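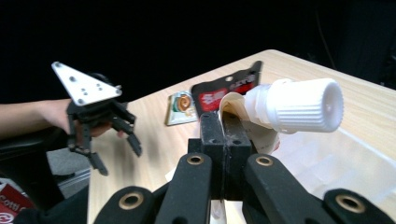 Can a machine put the groceries away yet?

September 5, 2022

My sister asked me this at dinner in August and I gave her a bad answer. I said "sort of" and reached for the potatoes. She has two kids and a job with long shifts, and she wasn't asking to be polite. She wanted to know if she should keep waiting or buy a bigger dishwasher. So I'm going to try again, in writing, with more time to think.

The short version is no. The longer version is that some parts of the job are nearly there and other parts are much further off than you'd guess from the videos.

I spent 5 years at a packing firm in Stiststead before I did anything else, mostly on the line that filled mixed boxes. We had machines for the things that were all the same. Jars were easy. Cans were easy. Anything in a stiff carton was easy as long as it came down the belt facing the same way. The soft stuff went by hand, the whole time I was there. Pouches, refill packs, bags of rice, anything that changed shape when you picked it up. The firm tried twice to move pouches over to suction cups and both times went back to people.

A pouch is a good test, I think. Take one with a screw cap on it. The cap is hard and the body is soft, so if you squeeze the body the cap swings off to one side. If you grab the cap the body hangs down and flops. You don't notice yourself dealing with this. You pinch, you feel which way it wants to go, and you turn your wrist a little. I did it 200 times before lunch and couldn't have told you how.

That is the part that is hard to write down as rules, and it's why so much of the work now is done by showing instead. A person holds a gripper in each hand, the same kind of two-fingered thing a robot would have, and does the chore with it. Then they do it again. The hope is that with enough of these the machine picks up the wrist turn without anyone having to describe it.

I've tried working this way and it is slow at first. You lose your fingertips. You can't feel if the packet is slipping, you have to look. You also find out how often you use your other three fingers for something small, like holding a bag open or nudging a box straight. With two fingers per side you have to plan. One hand steadies the container and the other brings the item in, and if you get the order wrong you stop and start over.
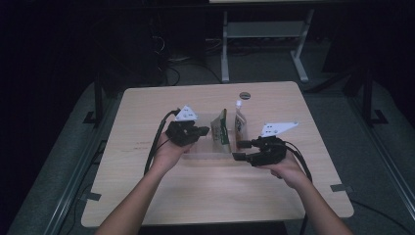
Two grippers, one clear box, and a couple of packets to deal with.

Birger Eide, who I worked next to in Stiststead and who now fixes conveyors in Skeltham, thinks all this is a waste of time. His view is that you should change the packaging. Make every pouch with a stiff tab on top, put the tab in the same place each time, and any old machine can lift it. He's right about the factory. If you own the line you can decide what comes down it, and a plant manager would take a stiff tab over a clever robot any day of the week.

A kitchen is different. My sister doesn't get to pick how the soup is packed. Her counter has a toaster on it and mail on it and somebody's homework. The box she put the snacks in last week is not where she put it. I made a list once of every separate thing in my own kitchen cupboards, for a different reason (I was moving), and got to 171. Most of those I could pick up in the dark. I doubt there is a machine I could buy today that would manage even the bottom shelf with the light on.

See-through containers are another problem I didn't think of until I started reading up on this. You and I look at a clear plastic box and see a box. A camera gets a few shiny edges and whatever is behind it. I have walked into a glass door myself, so I'm not going to be too hard on the camera. But a lot of what's in a kitchen is clear or shiny, and it all has to be picked up at some point.

So where are we, chore by chore? This is my own opinion and I expect to be wrong on at least one.

Vacuuming: done, as long as you pick up the socks first.

Moving one known object from one known spot to another: done, and has been for years on shop floors.

Packing a box with stiff things in different sizes: close. I'd trust it with someone watching.

Packing a box with soft things: getting better, still drops them, still very slow. Think of a careful child who has been told not to break anything.

Folding laundry: I've seen it done on video. I've never seen how many tries it took.

Putting away a full load of groceries, in your kitchen, with the bags on the floor and the dog in the way: no.

What I'd like to see more of is plain numbers on failures. How many tries, how many drops, how long each one took, and whether anyone moved the object back into place between tries. When I was on the line, every dropped pack went on a sheet by the end of the shift. It wasn't fun to fill in but you always knew where you stood. A video of one good pick tells me it can be done once.

There's a warehouse in Caron I'm hoping to visit this fall where they pack mixed orders with people and machines side by side — I'll write it up if they let me in. I also owe a reader in Gusutska an answer about window cleaning. I haven't forgotten, I just don't know much about windows.

As for my sister, I called her back and told her to get the dishwasher.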